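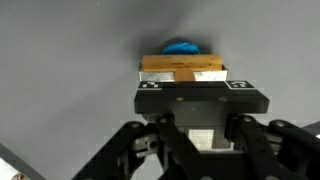 # Setting rules for a gripper and soft dough

These are the rules we use at Dritness when a gripper arm handles tools around modelling dough. They cover one arm on one table. Norbert Malý keeps the master copy, and changes go through him.

## Before you start

1. Wipe the grey work surface and put out one piece of dough only.
2. Check that both marker stickers on the gripper plate are clean and flat. Replace any with a lifted corner.
3. Close the finger pads on nothing and look for a gap. If they don't meet evenly, stop and log it.
4. Move spare cable to the side of the table, clear of the arm's reach.

## Holding a wooden block

Grip the block across its narrow part, with the wide part facing the work. Hold it level. Set the closing force to 30 newtons for the first try and raise it only if the block slips. Approach the dough slowly for the last stretch, at 65 mm per second or less.

Don't let the metal pads touch the dough. If they do, open the gripper, stop the arm and clean both pads with a dry cloth before carrying on.

## People near the table

Anyone may stand behind the table while the arm is powered, but hands stay off the tray. Say "hands in" before you reach over, and wait for the operator to press pause. Long sleeves are allowed if the cuffs are close-fitting.
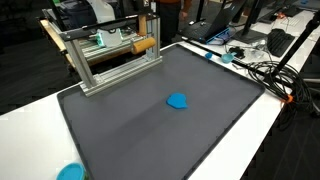 *Words: Teodora Gashi. Checked by Gergely Orbán.*

## The rolling pin frame

Keep the frame at the corner of the tray and teach its position again whenever it has been moved. The arm must not pass between the uprights. Small tools go near the back edge of the tray, where the operator can see them.

## Finishing

Park the arm, then lift the dough off by hand. Put the lid back on its tub. Write the run number and any stops in the log, and leave the power off if the next session isn't until Saturday.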